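Wires, spools and keeping them tidy

A wire is a long, thin piece of metal that can bend. Most of the wires in your home have a coat of plastic around them. The metal on the inside carries electricity. The plastic on the outside keeps the electricity in, so that it goes where it is meant to go.

The metal is usually copper. Copper is a reddish-brown metal that is easy to stretch into thin threads. If you have ever seen an old copper coin or a copper pipe under a sink, you know the colour. Some wires have one solid thread of copper inside. Others have lots of very fine threads twisted together, and these bend more easily.

Why do wires come in different colours?

The plastic coat can be made in almost any colour. When you build something with a lot of wires in it, colours help you remember which wire goes where. You might use green for one job and yellow for another. At the Trutcombe Saturday workshop, where children make buzzers and small lamps, every table keeps a card that says what each colour is for.

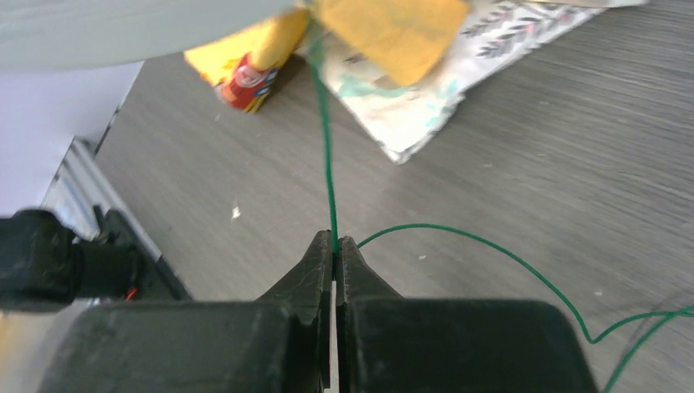

Wire has a kind of memory. If you bend it sharply, it gets a kink, and the kink stays there even when you pull the wire out straight again. Bend it in the same place many times and the metal inside can snap. You may not be able to see the break, because the plastic coat can still be in one piece. The lamp just won't light.

Wire also likes to tangle. A long loose piece will make loops by itself when it is moved about, and the ends slip through the loops. Put 13 loose pieces in a drawer, open and shut the drawer for a week, and you will have a knot to sort out.

What is a spool?

A spool is a small wheel for winding things on. It has a middle part, called the hub, and a round flat side at each end. The flat sides are called flanges. The wire goes round and round the hub, and the flanges stop it sliding off. Thread, ribbon and fishing line are kept on spools too. Some people say "reel" or "bobbin", and they mean much the same thing.

How to wind wire on to a spool

1. Straighten the wire with your fingers. Undo any loops first.
2. Hold one end against the hub with your thumb. Some spools have a small hole or slot for the end.
3. Turn the spool, and let the wire run through your other hand. Keep it gently stretched.
4. Lay each turn next to the last one. When you get to the flange, work your way back.
5. Stop before the spool is full, and tape down the loose end.

Bujar Kneževič teaches the winding at Trutcombe. He asks beginners to start with 3 metres of wire, and to go slowly. If the turns cross over each other, the wire will catch when you want to pull it off again — and then you have to unwind it and start over.

Short pieces are different. A piece as long as your hand is too short to wind, so it is better kept in a bin or a tray with dividers. Put one sort of wire in each part. If a few pieces get tangled, tip them out and pull them apart one at a time, starting with whichever end is easiest to find.

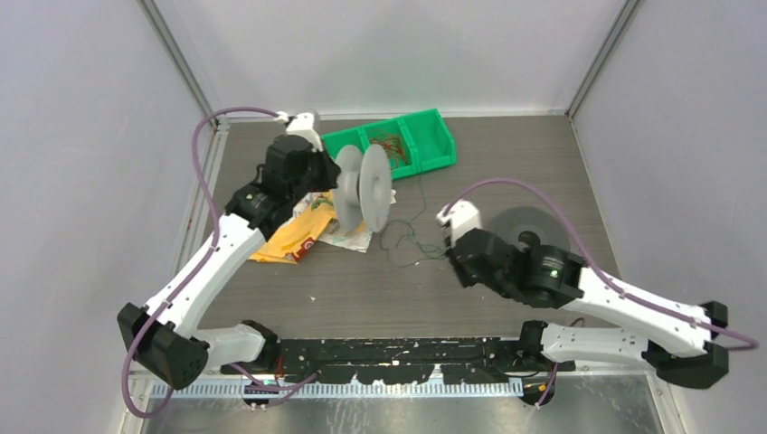

Can you use a piece of wire again?

Most wire can be used again if the coat has no cuts in it and the metal isn't broken. Ask a grown-up to check it with you. Wire that is damaged can be recycled, because copper can be melted and made into something new.

Keep safe

Only work with wires that are not joined to anything. Never pull or cut a wire that goes to a plug, a socket or a machine. The ends of cut wire are sharp, so keep them away from your face, and pick up any small bits from the table and floor when you finish.

Words to know

Copper: a reddish-brown metal used inside wires.
Flange: the flat round side of a spool.
Hub: the middle of a spool, where the wire is wound.
Kink: a sharp bend that stays in the wire.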